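FOR IMMEDIATE RELEASE
9 March 2026

Dovora puts four grippers through the same simulated room, and shares all the scores

We've spent the winter doing something a little nerdy and a lot of fun, and today we get to show it off! Dovora is releasing the full results of our first gripper comparison, along with the simulated room we ran it in, the task files and every log. It's all free to download from our site starting this morning.

Some background first. We're a small testing shop, and the question we hear most from customers is "which gripper should I buy?" Our answer used to be a long phone call. People would send us spec sheets with wonderful numbers on them, each measured on a different object by a different method, and we'd squint at them together (not a great use of anyone's afternoon). So last September we started building one indoor setting where any gripper model could be dropped onto the same arm and given the same jobs.

We tried four: the two-finger and three-finger models from Bravden, the soft-finger unit from Rakena, and a plain parallel jaw we drew up ourselves as a baseline. The arm, the controller and the camera settings stayed the same for all of them. Each gripper got 923 attempts, split across picking, placing and nudging, with a time limit on every one.

The room is called Grerby, and it's furnished like somewhere a person might live. We wanted glass, small round things, awkward thin shapes and pale walls lined with repeating ridges and rails.
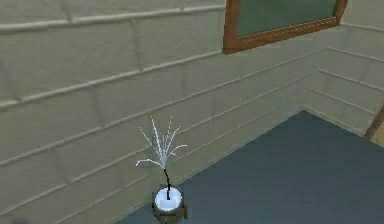
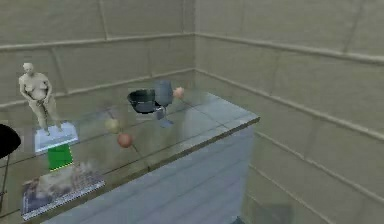

So, the results. On small balls, the Rakena soft fingers came out ahead, and by more than I expected – they made 100 clean picks in a row at one point, and I made everyone in the office come and look at the log. Bravden's three-finger model was close behind and a good deal quicker. The two-finger version was fastest of all but tended to squeeze a ball out sideways if it came in even slightly off center. Our own baseline jaw did about as well as you'd expect from something we sketched in a week.

Cups and bowls told a different story. Both Bravden models were steady on a rim grasp, while the soft fingers kept sagging on the way up. Thin stems were hard for everyone. I'd love to say one gripper handled them nicely, but none did, and you'll see that plainly in the tables.

We also compared two camera positions, one on the wrist and one fixed up high. The wrist view helped most in the last bit of the approach, especially over glass, where reflections fooled the fixed camera again and again. Running both together cost us up to 122 milliseconds per cycle on our controller, so whether that trade makes sense will depend on how much of a hurry you're in.

A word of caution, and I mean it kindly: this is simulation. Contact with soft fingers is tough to model, and our friction values are our best guesses from bench measurements. Please don't pick a gripper for your line on these numbers alone. We're setting up a physical version of the ball and cup tasks next and we'll publish those scores the same way, good or bad.

Neither Bravden nor Rakena paid for this work. Both got the results ahead of time and were invited to send corrections. Rakena sent two, both fair, and we reran those tests.

If you make a gripper and want it in the next round, send us a model file and a mass table. Entry is free for the first group, and each new gripper will get 1,000 attempts this time, with drawer handles added to the task list. Questions, complaints and bug reports are all welcome through the contact form on the Dovora website – I read every one of them myself.

About Dovora
Dovora tests robot arms, grippers, cameras and controllers for companies that would like to compare before they buy.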